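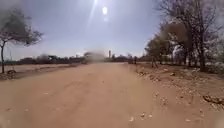
Figure 1. Unpaved test section, view along the road toward the treeline, with the open flat on the left.

3. Site and surface condition

3.1 Choice of section

The section belongs to the Clindberg access road, which carries farm and delivery traffic between the Lutura turnoff and the Kavley yard. Three candidate sections were considered. The one in Figure 1 was chosen for its straight line and for the level ground beside it, where the equipment could be set down clear of traffic. The second candidate had a culvert in the middle. The third had been graded in September and no longer showed normal wear.

The measured length is 157 m. Station 0 is at the near end and stations increase with distance from it.

3.2 Visual survey

The surface is compacted and dusty, pale tan in color, with faint tire ruts and shallow undulations. Light-colored pebbles are scattered over it, and in one place near station 0 they lie in a loose cluster. The flat on the left is slightly lighter and more pink than the road surface. A slightly raised edge or shallow embankment separates the two. We took this edge as the left limit of the road for all width readings.

Visual rating followed the four-grade scale in the course handout. The section was rated grade 2 (light rutting, loose stone present, no potholes deeper than 50 mm). Two group members rated it separately and gave the same grade.

3.3 Rut depth

Rut depth was read with a 2000 mm straightedge and a steel wedge. Readings were taken at 26 stations, once in each wheel path. The straightedge was laid across the road and pressed down by hand at both ends. The wedge was read to the nearest millimeter.

Rut depth reached up to 31 mm, in the left wheel path. Readings in the right wheel path were lower at most stations. Full values are in Appendix B.

3.4 Loose material

Loose material was swept from a one-meter square in the left wheel path, bagged and weighed in the lab. The sample came to 1062 g. It was then sieved by the Procházka procedure given in the handout. The coarse part was mostly rounded stone. The fines were not tested for plasticity, as the sample was too small after sieving.

3.5 Sources of error

Glare made shallow ruts hard to pick out by eye when facing the sun, so visual grades given in that direction were checked again walking the other way. The straightedge has a small bow, measured at 1 mm over its full length, and no correction was made for it. Sweeping also lifts some material that was bound to the surface, and the loose weight is likely too high. A second square in the right wheel path was planned but not swept.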